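Home News Town Schools Sports Obituaries Classifieds Contact

Table clear-out passes 1,062 pounds, drop-offs open through end of January

TROLTVILLE - Small stuff. That is what is coming in this year. Balls, bottle caps, dead pens, keys to nothing, one roller skate wheel. The Wominus table clear-out hit 1,062 pounds at the last weigh-in and there is still time left to bring more.

The numbers as of this morning: 951 households signed up, 655 boxes handed out at the Strachan Street counter, 11 drop points open around town. More boxes are on order. Jakonetti, the housewares store at the bottom of Strachan Street, has covered the cost of the first batch and has agreed to do a second one.

For anybody who missed the first go-round last winter, it works the same way. Pick the table where everything in the house lands. Kitchen, coffee, hall, whichever one is worst. Set one open box on it and leave it there. Anything small that's lying loose on the tabletop gets picked up and goes in the box, one piece at a time, by whoever is standing there. Once the box is full it gets sorted. Keep, give, toss. The give pile comes to a drop point and gets weighed.

No digging in drawers. No closets. Tabletop only, and that is the rule people fight the most, according to Effie Rankin, who runs the clear-out for Wominus.

"They want to do the whole house," Rankin said at the counter, between phone calls. "Then it's nine at night and there's stuff all over the floor and they quit. Do the table. Go to bed."

Rankin said the big change this year is the boxes themselves. Last year people got a paper sack. Sacks fell over, sacks ripped, and a full sack on a table just looked like more mess. So now it's a low black box, open on top, sides high enough to stop things from rolling out. A dark box on a dark table about disappears, which some people like. Others have complained they can't find it. Rankin has heard both.

Dark glossy tabletops came up a lot in the calls this week. Dust shows, crumbs show, and every little thing left out on one shows from across the room. Owners of round tables had a beef too: there is no corner to shove things into. Put the box at the far side, Rankin says, and work from the near edge in.

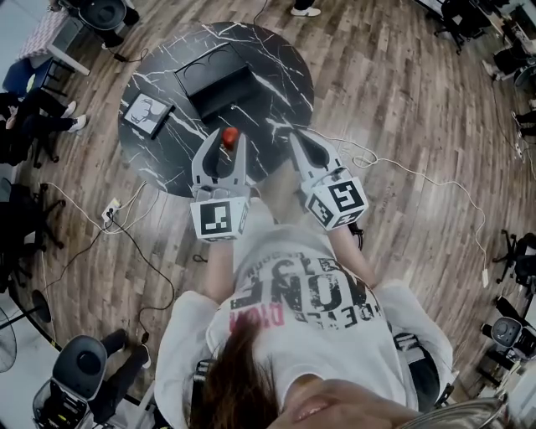 Does a framed picture that sits on the table count as clutter?

It stays if it is meant to be there. The clear-out is for loose items, so frames, lamps, plants and the like can stay where they are unless the owner wants them gone.

That answer came straight from the counter, and it got asked enough that it's now printed on the bottom of the sign-up sheet. Same goes for the table clock, the fruit bowl and the good candlesticks. A fruit bowl full of batteries and rubber bands is not a fruit bowl, the sheet says.

Euan MacBrayne signed up in the first week with two tables and has emptied his box four times. He lives up past the water tower with three kids and a dog and says the dog got the first batch of marbles before he did. (Dog is fine.)

"I figured we'd fill it once," MacBrayne said. "Then I did the coffee table on top of the kitchen one. There were things in there from the old house. We moved six years ago."

His method, for what it's worth. Bright stuff first. Red, orange, yellow, whatever jumps out at you from the couch. The kids race for those. Then the clear and the gray stuff, which takes longer and is mostly on him. He wipes the table last, with a dry cloth and then a damp one. He does not sort on the same night and neither does anyone in his house, it's a rule now.

Not everybody is sold. Two callers to this office said a pound count is a silly way to measure it, as one broken toaster would beat a month of buttons. Fair point. Toasters are not accepted. Nothing with a plug is accepted, in fact, and the Strachan Street counter has turned away a waffle iron, a fan and most of a sewing machine.

WHAT TO BRING: small toys, balls, game pieces, craft odds and ends, buttons, costume jewelry, keys, cups and saucers without chips, small frames with or without the glass.

WHAT NOT TO BRING: anything with a plug, medicine, food, paint, knives, loose batteries (there is a seperate bucket for batteries at the counter, ask), wet things.

Bag by kind if you can. If you can't, just bring it.

The counter is open 10 to 4, and late until 7 on the two evenings posted on the door. The other drop points keep their own hours. Most are in the front halls of buildings that are open anyway, so try the door. The one by the laundromat has moved across the street next to the bike rack. Sign is still on the old side as of press time.

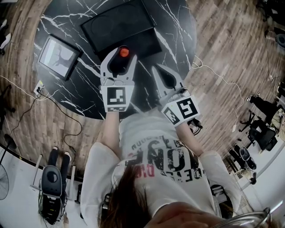

Last updated in January at 4:40 p.m.

Balls turned out to be a thing, by the way. Ping-pong, rubber, foam, beads as big as a grape. They roll off the table, go under the couch, come back a year later. Rankin asked that we pass along one tip. Pick them up and set them down in the box. Don't toss them. A tossed ball bounces right over the side and then somebody is on the floor looking for it. She says a third of the balls that come in have lint on them.

The rim on this year's box is meant to help, and it mostly does. MacBrayne puts a folded dish towel in the bottom of his to kill the bounce. Jakonetti staff liked that enough to write it on a card by the register.

Where it all goes: Good toys and game pieces are washed and sorted in the back room on Strachan Street and go out again to the school fair and the spring swap. Buttons and beads go to the craft table at the library. Keys get sold for scrap. What's left over and can't be used is thrown away, and Rankin says there is plenty of that, no sense pretending.

Sorting help is still needed, mornings more than afternoons. It is sit-down work at long tables. Bring reading glasses if you use them and a sweater, the back room is drafty. No sign-up for that, walk in and ask for Effie.

Boxes. The second batch is due before the end of the month. One per household to start, two if there's a real need (big family, second table). They do not have to be returned. If yours cracked on the corner like a few in the first batch did, bring it back and swap it. People who never got a box can use any open box they have at home, and lots of people are. A baking tray with a lip works. A drawer pulled out of a dresser works. A shoe box is okay but fills up in one night.

A few households asked if the weigh-in counts when they already gave the stuff to a neighbor. It dosn't, but go ahead and give it to the neighbor.

The final weigh-in is at 3 p.m. on the last day of the month, at the counter. There will be coffee. Last year's total did not get written down by anybody in a place where it could be found again, so there's no record to beat, and Rankin is calling this year's number the first official one.

Also from the counter: somebody left a small brass bell in with the game pieces, with initials on the inside. Looks like it might be missed. Describe the initials and it's yours.

Correction: an earlier version of this item had the late closing time as 8. It is 7.

Contact the newsroom | Copyright Troltville news page, all rights reserved | Back to top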